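The Household Robot Is Not Ready, and Its Buyers Should Say So

February 2, 2023

Public bodies that pay for home care are being asked, with growing frequency, to set money aside for household robots. The Tutham Institute has received three such proposals since August. Each assumes that a machine able to open a door, clear a table and pick clothes off a bedroom floor is close at hand. We believe that assumption should be tested before any budget is built on it.

Much of the evidence offered to buyers comes from simulation. This is a sound way to do research. A simulated room costs little, and a mistake made in it breaks nothing. It is also a simpler place than the homes in which care is given. Surfaces are clear, walls are plain, and the light rarely changes. 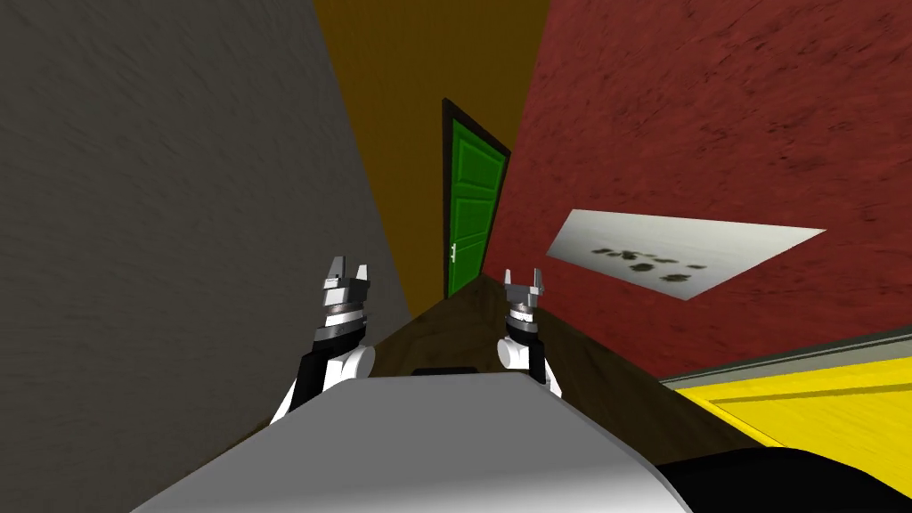
A simulated room with two robot arms, a long wooden surface and a closed green door.

Consider the door. A person reaches for the handle without thought, judges the weight of the door in the first inch of travel, and steps aside as it swings. A machine must find the handle, place its fingers, turn, pull and move its own body out of the way. In a real home the handle may be stiff or the carpet may catch. Siobhán Ó Gríofa, who reviewed the proposals for the Institute, found that only one of them mentioned doors at all.

Holding things is the second difficulty. Most household chores begin with a grip, and a two-fingered gripper has few ways to recover from a poor one. It must come to the object at a good angle, open wide enough, and close with a force that suits what it holds. A post, a cup and a damp towel each ask for something different. 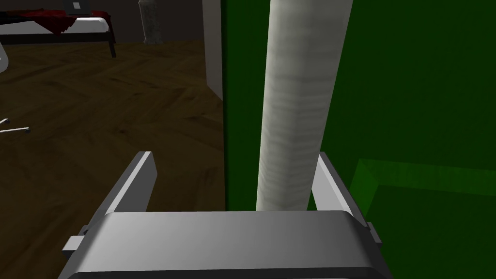
Open gripper fingers on either side of a white cylinder, with a bed and parquet floor beyond. Simulated view.

Supporters of early purchase reply that progress is quick and that machines learn from practice. We accept both points. Practice in simulation has value, and we would not wish to see it cut back. Our concern is with the step that follows. A task done well on a screen should be repeated in an ordinary home, by the same machine, with the furniture left where the family keeps it - and the failures should be reported along with the successes.

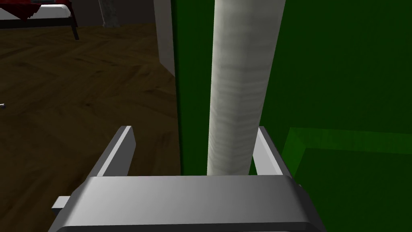 Simulated view of an open two-fingered gripper around a pale grey post.

By Grażyna Czarnecka, Senior Fellow, Home and Work Program, Tutham Institute

The Institute therefore recommends that no public care budget include household robots until the supplier has completed a trial of 14 days in each of five occupied homes. Results should be open to the public. A person should be named in each trial as responsible for stopping the machine, and the time that person spends on watching and correcting it should be counted as part of the cost.

Shop floors are a different case. Work there can be arranged to suit the machine, with parts placed in the same spot and people kept at a safe distance. Homes cannot be arranged in this way without asking the resident to live around the equipment, and we do not think that is a fair request to make of a person who needs help.

Comments on this recommendation may be sent to the Institute in writing and will be published with our reply.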